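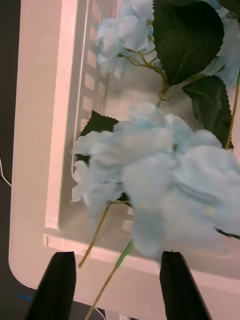
Nisha Thakur asks whether the stems can be trimmed to fit a short vase without the heads working loose. They can, within limits covered under Stems.

## Flelthorpe artificial stems: hydrangea and rose

Item 1472, reviewed for table use. The blue is a pale powder shade, closer to gray under cool light. The serrated leaves are dark green and hold up at normal viewing distance.

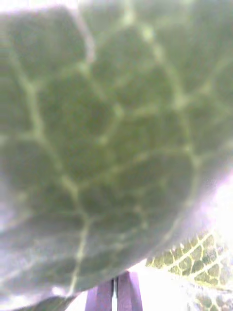
*Leaf surface, close up: branching veins, matte green.*

Veining is the best part of the foliage. It reads well at close range, where cheaper leaves tend to look flat. The Lodhi set I tested earlier had printed veins and a visible seam.

### Stems
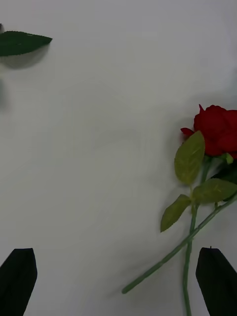 2 min read

Rose stems are thin, green and smooth, with a plastic-like finish that gives them away in clear glass. Use an opaque vase. The core is wire; cut it with side cutters, and leave at least 5 inches below the lowest leaf. Heads stayed on after two trims.

### Layout

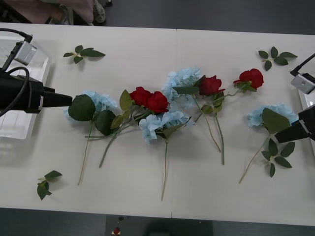
By the Brarport Home Desk | 13 January 2022

Lay everything out flat before arranging. Pale blue and deep red contrast strongly, so spacing matters. Leaf sprigs can detach from the stem; a drop of clear glue fixes them. Tanach floral tape also works, but shows.

Rating: good foliage, average stems.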